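Budgeting for a small robot arm

Budgeting for a small robot arm is the planning that a workshop, school, kitchen or community lab does before it buys its first robotic manipulator. It covers the arm, the gripper, the table it stands at, spare parts, training and the upkeep in the years afterwards.

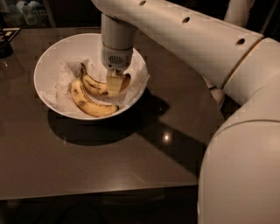
The arm tends to get all the attention, and fair enough, it's a marvellous thing to have in the room! Most of the planning, though, goes into everything attached to it or standing near it.

Needs and tasks

Buyers usually begin with a task list written in plain words: what will be picked up, how heavy it is, how far it has to travel and whether it bruises. Fruit and other soft goods are a favourite first task, being cheap, safe to drop and wonderfully varied in shape. They also call for a gentler grip than boxes or tins, which affects the choice of gripper more than the choice of arm.

Payload is quoted with the gripper off. The weight of the gripper has to be subtracted before the figure means much.

Main cost items

Arm and controller. Normally the largest line. Reach, payload and repeatability push the price up, in that order for most small buyers.

Gripper and fingers. Fingers are wear parts and belong in the yearly budget. The Maltasik planning sheet, used by several small labs, allows $587 a year for fingers, pads and fasteners.

Table and mounting. Often forgotten. A light table wobbles when the arm stops quickly, and bracing it later costs more than buying a heavy one.

Lighting and cameras. Glossy surfaces and deep shadows can confuse a vision system, so a couple of decent adjustable lamps are money well spent.

Training. Some 40 hours per operator is a comfortable allowance, spread over the first few weeks so people have time to play.

Delivery and installation. Quotes vary a great deal on freight, and stairs are usually extra.

Buying, leasing and sharing

Outright purchase suits groups with steady work for the arm. Leases commonly run for 3 years, and the contract should say who pays for a worn joint. Sharing is the third way, and a lovely one when it works. The Flesex and Barkex workshops split one arm between them under a booking plan drawn up by Ottilie Egger, with $2000 held in a joint repair fund. Changeover between the two takes place each March, when the fingers are replaced and the joints are checked.

Timing

Orders placed near the end of a financial year can sit in a long queue. Many planners ask for a demonstration first, using their own objects on their own table, and leave the gripper line of the budget open until they've seen it.

See also: Marti cost worksheet; gripper selection; workshop safety planning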